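首页 期刊 当期目录 过刊浏览 投稿须知 检索

砌块零件周转箱的几何形状与残留件取出问题

Shahla Hashemi,Marjan Soltani
08/12/2019

3 周转箱与零件散放状态

3.1 箱体几何

散放零件的取出效率在很大程度上取决于容器本身。已有文献多将容器简化为直壁长方体,壁面与底面垂直,内角为理想直角。这一简化便于计算,但与车间实际使用的钣金箱差别较大。车间用箱的壁面通常向内倾斜,底面小于敞口,零件沿壁面滑落后集中于底部。倾斜壁面减少了零件贴壁竖立的情形,同时也缩小了底面的可用面积,使零件在底部相互靠拢。

本文讨论的容器为敞口矩形金属箱,壁板为灰色钣金,壁面向底面倾斜,底面为平面。箱体由 Brikura 的钣金车间按图制作,未作喷涂。不喷涂出于两方面考虑:其一,涂层在零件反复跌落后成片剥落,剥落物混入零件之间,需另设清理工序;其二,涂层厚度不均会改变壁面摩擦系数,使同一批箱体之间的滑落行为不可比较。裸板的缺点是表面状态随使用时间变化,3.3 节将专门说明。

壁面倾角的选取是一个折中。倾角过小时,长条形零件的一端易搭在壁面上,另一端落于底面,形成斜靠姿态;倾角过大时,箱体敞口尺寸增加,占用的工位面积随之增加,而有效容积并无相应提高。Mastora 仓储线早期采用过一种近似直壁的箱体,操作人员反映角部残留件较难取出,后在该线的改造中停用。

3.2 零件及其分类

试验零件为长条形矩形截面块,分红褐色与深绿色两种。两种颜色对应两个订单批次,外形尺寸取同一图纸,公差等级相同。颜色的作用限于批次区分,不参与取出顺序的决定。在前期工作中,Mahsa Ranjbar 曾提出按颜色先后取出,以减少下游分拣;但当箱内零件数量较少时,按颜色取出会使位置较差的同色件被强制提前处理,反而增加碰撞与重试。本文因此不对颜色施加约束,批次分离放在下一工位完成。

零件的长宽比对散放状态影响显著。长宽比接近一的块体倾倒后朝向近似均匀分布,长条形零件则表现出明显的局部平行趋势:先落下的零件形成依托,后落下的零件沿其侧面滑动并逐渐靠拢。该趋势在箱内零件较多时由重力和挤压共同维持,在零件较少时减弱,各零件的朝向趋于独立。

记零件长轴在底面上的投影与箱体前壁之间的夹角为 θ,零件长轴与底面之间的夹角为 φ。平放件的 φ 取零,搭靠件的 φ 大于零。对于平放件,θ 足以描述其朝向;对于搭靠件,需同时给出 θ、φ 及接触点所在的壁面或零件。

将箱内零件按支承条件分为以下各类:

(a)平放件,整个底侧面与箱底接触,不与其他零件接触;
(b)并靠件,平放,但侧面与另一零件接触;
(c)搭靠件,一端由壁面或其他零件支承;
(d)叠压件,其上有其他零件,移出前须先移开上层。

一个零件可同时属于(b)与(d)。统计时以约束较强的一类计入,即(d)优先于(c),(c)优先于(b)。

3.3 底面状态

未喷涂的底面在使用中逐渐形成划痕与无光泽的斑块。划痕由零件棱边在滑动中造成,斑块的成因尚不完全清楚,可能与切削液残留及搬运时的摩擦有关。Fereshteh Shokri 在一份内部报告中将底面状态分为新板、轻度磨损与重度磨损三级,并指出重度磨损的底面上零件滑动距离缩短,靠壁件比例下降。该结论在本文的试验中得到定性支持,但各级之间的界线依赖检查者的判断,重复性有待改进。
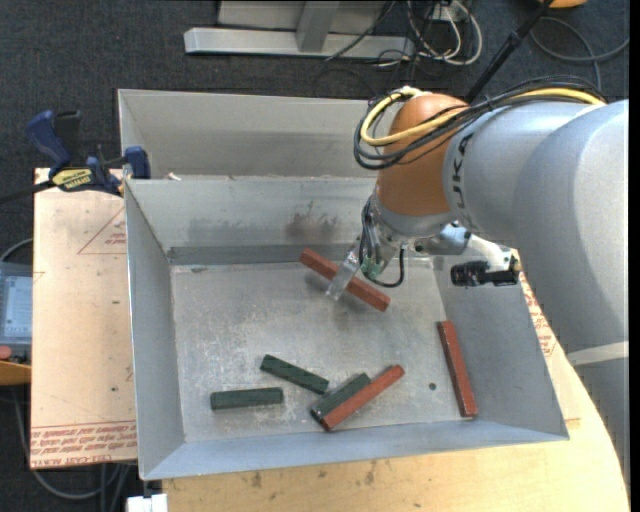

图 2 少量剩余阶段的箱内状态,箱内及取出中的矩形条块共六件

磨损还影响箱底的光学性质。新板的反射以镜面成分为主,照明方向稍有变化即产生移动的亮斑;磨损后的板面漫反射成分增加,亮度分布较为平缓,但划痕本身成为新的细小亮线。对于深色零件,亮线与零件棱边的对比度接近时,肉眼判断零件端部位置的误差增大。操作人员在目视清点时多以零件投影而非棱边为依据,这一习惯在侧向照明下较为可靠,在顶部漫射照明下则不适用。

3.4 少量剩余阶段

取出过程可按箱内零件的多少分为满箱、中间与少量剩余三个阶段。满箱阶段的可取件多,任一件的失败不影响整体节拍。中间阶段的主要问题为叠压。少量剩余阶段叠压基本消失,问题转为零件与壁面之间的间隙不足:夹持所需的侧向空间被壁面占去一部分,而倾斜壁面又使该空间随高度变化。设壁面与竖直方向的夹角为 α,零件高度为 h,紧靠壁脚的平放件,其顶棱处与壁面的水平间隙为

d = h · tan α

在 α 较小时,d 不足以容纳夹持元件,零件须先向箱中部拨移。拨移动作耗时,且可能使零件碰撞相邻件,改变后者的 θ。若 α 取值使 d 略大于夹持元件厚度,则可直接取出。由此得到倾角的下限,上限由前述占地面积确定。

试验共进行 200 箱次,每 50 箱次更换一次底面衬板,以控制 3.3 节所述磨损的影响。衬板更换后的首个箱次不计入统计。各箱次的装填由同一人完成,从箱口中央倾倒,倾倒高度保持一致。Seol 工位的空间较窄,装填者只能站在箱体一侧,倾倒方向因而存在系统偏差,表现为远侧零件偏多。该偏差未作修正,在第 4 节的讨论中单独列出。

3.5 小结

箱体壁面倾角、零件长宽比与底面磨损共同决定少量剩余阶段的零件分布。其中倾角可在设计时确定,长宽比由产品给定,底面磨损只能通过更换衬板加以限制。第 4 节给出各阶段的分类统计,并与直壁箱体的结果作对比。

读者评论(3)

Bijan Jalali:3.4 节的公式假定零件下棱正好落在壁面与底面的交线上。实际折弯处有圆角,零件会被顶开一小段,d 应加上这一项。对薄板影响不大,板厚增加后不宜忽略。

lernovness_用户:我们 Lernovness 那边的箱子也没有喷涂,用久了后壁上会有一块深色污迹,擦不掉。请问作者做过成分分析吗?

Marjan Soltani:回复 Bijan Jalali:同意,圆角半径在图纸上有标注,修订稿中补入。污迹没有做过分析,10 月那批衬板还留着,可以送检。

上一篇 下一篇 返回目录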